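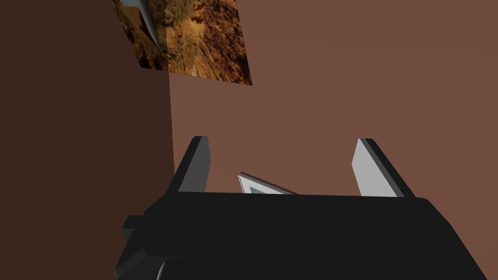
4. Simulated workspace and wrist view

The arm was built in a shared workshop in Gralville, on a bench which other members also use in the evenings. For this reason we could not leave the arm standing for long runs, and most of the early work on the control program was done in simulation. This section describes the simulated workspace and what we learned from it before the first tests on the bench.

4.1 Model of the gripper

The housing and the two fingers were drawn by the second author from the measured parts and then simplified. Small screws and cables were left out. In the rendered view of Figure 3 the housing fills most of the lower half, and the fingers rise from it with a wide gap between them. We kept this view on purpose close to the gripper, as the real camera has to sit on the wrist bracket and there is no other place for it.

The close position has a cost. In Figure 3 the small flat object with the white border can be seen between the fingers, but only its upper part; the rest is behind the housing. A program that looks for the full outline of an object will therefore fail at this distance. We changed the detector so that it accepts a partial outline, and we take the last good estimate from a step further back.

4.2 Surfaces and textures

The large surfaces are plain brown, one darker than the other, and they meet at a clear vertical edge. This edge was more useful than we expected. When the wrist turns, its position in the view gives a simple check on the joint angle — a check which we later lost on the bench, where the wall is covered with tool hooks.

The panel near the top of Figure 3 carries a photographic texture of rocky ground. Such a texture has many strong corners, and the first version of the detector often chose it in place of the target. We trained with 2,000 rendered views, of which 1,000 had a textured panel and 1,000 had only plain surfaces. With the plain views alone, the detector was not able to ignore the panel. With the mixed set the wrong choices became rare, and the remaining ones came mostly from views where the target was nearly hidden.

4.3 Limits of the rendering

The light in the renderer is soft and even, and it gives almost no cast shadows. In the workshop there is a single lamp above the bench, and the fingers throw a dark shadow on the part just before the grasp. We did not model this. Uthai Yensuk proposed to add a second lamp instead, and the tests in Section 5 were made with both lamps on.

The finger surfaces are also too clean in the model. The printed fingers of the Plalitz arm were sanded by hand in September and they are not fully equal, so the real contact point is a little to one side. The correction is entered by hand after each change of fingers, and its values are listed together with the other settings in the appendix.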